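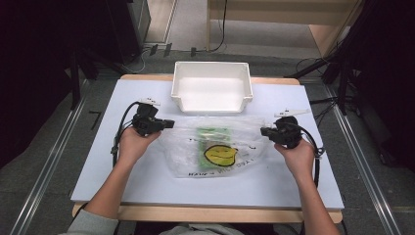

Augustina Ayaaba wrote in to ask why I bother with thin film at all, when a stiff carton would give me cleaner numbers and far fewer swear words. Her view is that a two-jaw gripper has no business near a carrier bag until it can do boxes in its sleep.

She has a point. But the jaws on the Skirkamley build were cut for soft goods, and a carton tells me very little about them. The bag is the awkward case: the film slides over itself, the folds shift with every touch, and whatever is inside moves independently of the outside. The smiley print helps a bit, as I can see at a glance how far the plastic has skewed.

Notes from October so far:

The hand-held pair now share one mounting plate pattern, 3 mm thick, drilled on the bench at Gadura. The first batch flexed. The second doesn't.

Cable strain is still the weak spot. I route each lead outside the wrist with plenty of slack – too little and it tugs the housing round, too much and it snags on the sleeve. I lost 2 connectors before I settled on a length of 400 mm between clips.

Jaw pads are next. The plain ones skid on shiny film if the pinch is shallow. I have 10 blanks in a softer rubber and intend to try a ribbed face on half of them.

The bin stays as it is. The low front edge means I can go in nearly flat with both hands, and I don't want to change two things at once.

Pad drawings will go up once I have measured them properly.

Print this post
E-mail this post

Recent posts
Drovarora: rewiring the bench supply
Verschueren servo horns, fitted and refitted
Cutting rubber sheet without a die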